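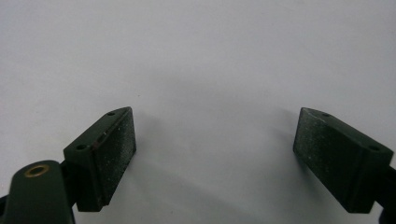
Pale cloth, mid-January.

Journal > Around the House > Linens

What I Learned From a Box of Old Tablecloths

January 30, 2019
by Ludmila Holub

So my aunt moved out of her house in Fletwood last spring and I ended up with the linen box. I didn't ask for it. My cousin put it in my trunk while I was saying goodbye to the dog, and by the time I got home to Trollimham it was mine. It then sat under the stairs until after the holidays, when I finally ran out of other things to avoid.

There were 37 pieces in there! Tablecloths mostly, plus napkins, a couple of dresser runners, and one bed sheet that I think got in by accident. Almost everything had that yellowy-brown staining along the folds that old cotton gets when it's been put away with starch in it. I'd always figured those stains were permanent and I was ready to cut the lot up for rags.

Then I mentioned it to Hartmut Wendt at the dry cleaner on Faulkner Street (he's been doing my winter coats forever) and he looked a little pained and told me to try soaking them first. Just oxygen bleach, the powder kind, in the hottest water the fabric will take, and then leave it alone. I am terrible at leaving things alone. I kept wandering into the bathroom to poke at the tub.

First batch got 8 hours and came out better but still blotchy. Second batch I left overnight plus most of the next day, changed the water when it went the color of tea, and wow. The big damask one that my grandmother used at Easter went from looking like a treasure map to a nice soft cream. I called my mother to tell her and she said "well, yes, that's what it looked like," which, okay, Mom.

Not everything made it. Two of the napkins had gone so thin along the creases that they came apart in my hands when I wrung them out, so now I don't wring, I just press the water out against the side of the tub and roll things in a towel. And one runner with red stitching bled pink all over itself. Test your colored thread in a corner, please, I knew better and did it anyway.

Ironing is easier if they're still damp. I do mine with the radio on and I'm up to maybe one good tablecloth an evening before my back complains. No starch this time. I'm also rolling them onto cardboard tubes (the fabric store gives them away if you ask nicely) so there are no fold lines for the next person to deal with.

I still have four big ones to soak, and a lace-edged thing I'm scared of. If anyone has washed really old lace and lived, leave me a comment. I'm hoping to have a proper table laid by April, when my aunt comes to visit, and I would like her to recognize at least one of them.

Recent posts
The Fustby Flea Market, in the Rain
Soup Again
Moving the Bookcase and What Was Behind It
Buttons: A Sorting Problem
Why I Gave Up on Fitted Sheets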